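Skarano hand-held gripper pair, reviewed after one season of use

I buy the equipment for a small team that records manipulation tasks by hand, for training robot arms. We are five persons and our budget is not big, so each purchase is discussed for too long. In June we bought two pairs of the Skarano hand-held grippers, and I want to write what I think of them, mostly from the side of money and planning. If you look for a review of the software, this is not the right one.

The price was 900 dollars for each pair, with the marker cubes included. We also had an offer from Numeck for 600 dollars, but in that offer the cubes and the spare fingers are sold separately and the shipping is not included. My colleague Soledad Cabral made the comparison in a spreadsheet and the difference became very small. If you are comparing offers, please ask for the price of everything that you need to record on the first day, also the batteries.

The box arrived complete. The instructions are short but correct. Patricio Daza had the first pair working before lunch, and the second one took him a little longer because one screw in the handle was too tight. The plastic feels solid. After many weeks the handles have some marks, nothing serious. 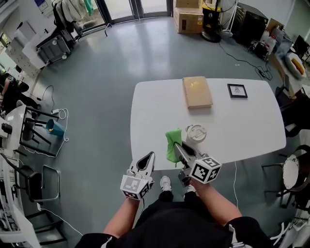

My main worry before buying was the fingers, because they are the part that you replace and so they decide the real cost per year. Skarano sells a set of fingers for 34 dollars. We work a lot with soft things, and these wear the fingers faster than boxes or cups do. A crumpled cloth like the green one, pinched and lifted near the edge of the table, asks for a good contact at the tip, and when the tip is worn the fabric slides out. We changed 9 sets until now, for the two pairs together. This is more than I had in my plan. With hard objects I think one set would live much longer, but I did not measure it.

The second thing to put in the budget is the marker cubes. They are well printed and the tracking is good in normal room light. But the printed faces get scratched if you leave the grippers on their side, and a scratched face means that you lose pieces of a recording. I recommend to buy a spare cube for each pair in the same order. We did not do it, and we waited three weeks for one small part -- with the shipping it was almost as expensive as a set of fingers.

About the weight, there are different opinions here. Emiliano Arancibia can record the whole morning without complaint. I am tired in the wrists after one hour. When you plan the work, count the rests as part of the hours, or have two people who change places.

The support answers by email in one or two days, in a polite way. They do not lend a unit while yours is in repair. For this reason we keep the second pair as a reserve when there is a delivery date close.

Good: solid handles, clear instructions, cubes included in the price.
Not so good: finger wear with fabric, slow spare parts, no loan unit.

I would buy them again at this price -- but with the spare fingers and cubes in the first order. Four stars of five.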